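4.2 Déroulement de la démonstration publique

La démonstration a eu lieu en septembre, pendant la journée portes ouvertes du centre Novier. Nous avons présenté au public la même cellule de tri que dans la section 3, sans modification du matériel. Seul le logiciel de supervision Willora a été réglé autrement : la vitesse maximale du bras a été réduite, et un délai de 2 secondes a été ajouté entre la détection d'un objet et le départ du mouvement. Ce délai avait pour but de laisser aux visiteurs le temps de prédire à voix haute dans quel bac l'objet serait déposé.

Les visiteurs ont été accueillis par groupes, de dix heures jusqu'à la fin de l'après-midi. Au total, 151 personnes sont passées devant la cellule, et parmi elles 27 ont accepté de remplir le questionnaire complet. Chaque groupe a reçu d'abord une explication courte sur la tâche. Ensuite, un opérateur a posé les objets un par un dans la zone de prise, et le robot les a triés selon la matière. Nous avons choisi des déchets que le public connaît bien, car lors d'un essai précédent, fait avec des pièces normalisées de la série Sendora, plusieurs personnes n'avaient pas compris quel était le critère du tri.

Les bacs portent des étiquettes en papier, écrites en lettres capitales. Elles ne sont pas utilisées par le système de vision, qui connaît la position de chaque bac par l'étalonnage ; elles servent uniquement aux spectateurs. La vue de la caméra embarquée était affichée sur un grand écran à côté de la cellule (figure 5). D'après les réponses libres, cet affichage a été apprécié surtout par les personnes placées au deuxième rang, qui ne voyaient pas bien l'intérieur des bacs. 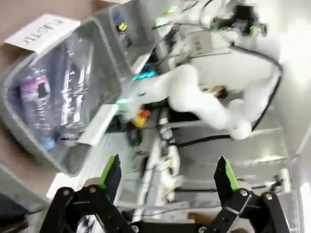 Figure 5 – Vue de la caméra embarquée : deux bouteilles transparentes dans le bac « PLASTIC », pince ouverte au premier plan.

4.3 Observations et limites

Nous avons noté trois types de réaction. Le premier est l'attente d'une erreur : beaucoup de visiteurs ont demandé de présenter un objet ambigu, par exemple une bouteille écrasée ou un emballage composé de deux matières. Le deuxième concerne la vitesse. Le mouvement ralenti a été jugé rassurant par les parents accompagnés d'enfants, mais trop lent par les visiteurs venant de l'industrie. Le troisième, que nous n'avions pas prévu, porte sur la pince elle-même – plusieurs personnes voulaient savoir si elle peut sentir la force qu'elle applique.

Ces observations doivent être lues avec prudence. Le public d'une journée portes ouvertes est déjà intéressé par la technique, et les répondants se sont proposés eux-mêmes. Pour cette raison, nous n'avons pas calculé de test statistique sur les réponses. En outre, les commentaires oraux ont été notés à la main par deux observateurs, dont les notes ne sont pas toujours concordantes. Les désaccords ont été traités selon la procédure d'Urbańczyk, déjà décrite dans la section 3.4. Les 700 lignes du journal de supervision qui correspondent à la démonstration ont été conservées et sont analysées séparément dans la section 5.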